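28 de fevereiro, domingo, e eu a escrever sobre pendurar canecas. Houve uma altura em que os meus domingos tinham conteúdo.

Para quem chegou agora: desde o outono que trabalho na Pluteck, onde me pagam para ensinar um braço robótico a fazer coisas que a minha avó fazia enquanto ralhava com o gato. O projeto chama-se Pella, e a tarefa deste mês é pegar numa caneca e pendurá-la numa daquelas árvores de madeira que toda a gente recebeu num casamento e ninguém usa. O braço aprende por imitação. Alguém o conduz à distância, com um comando na mão, e cada tentativa fica gravada do princípio ao fim: as câmaras, as posições das articulações, a abertura da garra. Chamamos-lhes episódios, como se alguém fosse querer ver a temporada seguinte.

Na sexta-feira fechámos o lote com 353 episódios. A Glykeria Triantafyllou, que manda nisto tudo com uma serenidade que me assusta, queria que metade fosse com a caneca vermelha. A vermelha é a minha inimiga pessoal. É brilhante, reflete tudo, e a asa tem a folga exata para eu achar que já está no pino quando ainda falta um bocadinho. Com uma caneca nas mãos, uma pessoa sente o toque da madeira e corrige sem pensar. Com o comando não sinto nada. Guio-me pelos olhos e pela fé.
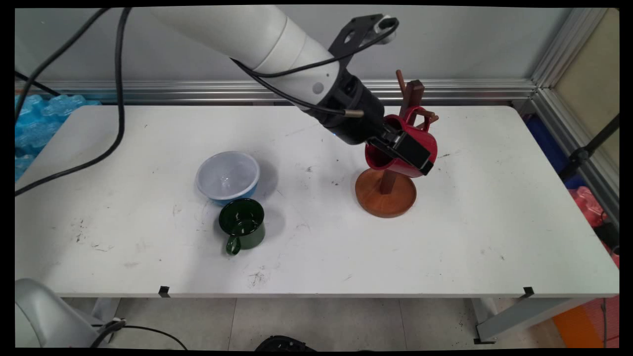

Quantas demonstrações são precisas para o robô aprender a pendurar uma caneca?

Depende muito mais da variedade do que do total. Com 30 episódios quase iguais, a nossa primeira versão aprendeu a ir sempre ao mesmo sítio da mesa, estivesse lá a caneca ou não. Desde então mudamos a posição da árvore, a orientação da asa e a loiça que anda à volta, e um lote destes já nos dá qualquer coisa que vale a pena testar.

A variedade, claro, tem de vir de algum lado, e esse lado sou eu. Há uma folha de cálculo que me diz onde pôr cada objeto antes de cada tentativa. A primeira versão da folha era do Henok Abera e sorteava posições sem grande consideração pela geometria. Numa das linhas, a árvore e a taça ocupavam o mesmo ponto do universo. Perguntei-lhe como queria que eu fizesse. Respondeu "criativamente". A linha foi apagada.

Depois há a questão do estilo. Eu aproximo-me da árvore devagar, por cima, com uma pequena hesitação antes de descer. O Dong-geon Tak entra de lado, a direito, como quem estaciona numa rua que conhece desde pequeno. Os dois penduramos a caneca. O problema é que o modelo vê as duas maneiras e, na versão de janeiro, resolveu fazer a média: ia por cima e de lado ao mesmo tempo, o que o levava com grande convicção contra o poste. A Glykeria obrigou-nos a combinar um caminho. Ganhou o dele. A minha hesitação, no entanto, sobreviveu nos dados antigos, e de vez em quando o braço para a meio do ar e fica a pensar na vida. Reconheço-me ali mais do que gostaria.

O que me custou a aceitar foi a regra dos falhanços. Eu apagava-os. Se a asa batia no pino e a caneca rodava na garra, carregava no botão, deitava fora e recomeçava, cheio de brio. A Anastasia Michailidis foi ver os registos e quis saber para onde tinham ido os meus erros, num tom de quem procura talheres de prata. Agora guardo tudo aquilo em que houve correção: falhei, recuei, tornei a alinhar, pendurei. São os episódios mais úteis, diz ela, porque mostram ao modelo como se sai de uma asneira. Só vão para o lixo os casos em que a caneca cai ou a gravação vem com buracos. Deste lote saíram 11.

A câmara do pulso mudou-me a vida, ou pelo menos a parte da minha vida que se passa a olhar para asas. Pela câmara fixa parece sempre que o pino está alinhado. Pela do pulso percebe-se a distância entre os dois, e percebe-se também o tamanho do disparate que eu estava prestes a cometer.
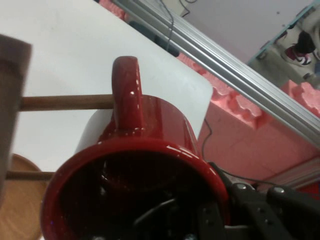
O preço é o tempo que se gasta a rever. Cada episódio tem de ser visto nas 2 câmaras, lado a lado, para confirmar que estão sincronizadas, e etiquetado no Clustis, que é a nossa ferramenta interna e foi claramente desenhada por alguém que odeia o teclado. Se me engano na etiqueta, não há como voltar atrás: tenho de fechar o episódio, abri-lo outra vez e pedir desculpa em voz baixa. Já sugeri um atalho. Ficou na lista, a seguir a uma sugestão do Thanasis Konstantinidis que é mais velha do que o meu contrato.

O treino ficou a correr durante o fim de semana. Prometi a mim próprio que não ia espreitar as curvas, e espreitei ao pequeno-almoço. Descem. Também desciam em janeiro, antes do episódio do poste, de modo que não tiro daí conclusão nenhuma.

Em abril passamos às tampas de tacho. Já pedi à Glykeria que não fossem brilhantes e ela disse que ia ver.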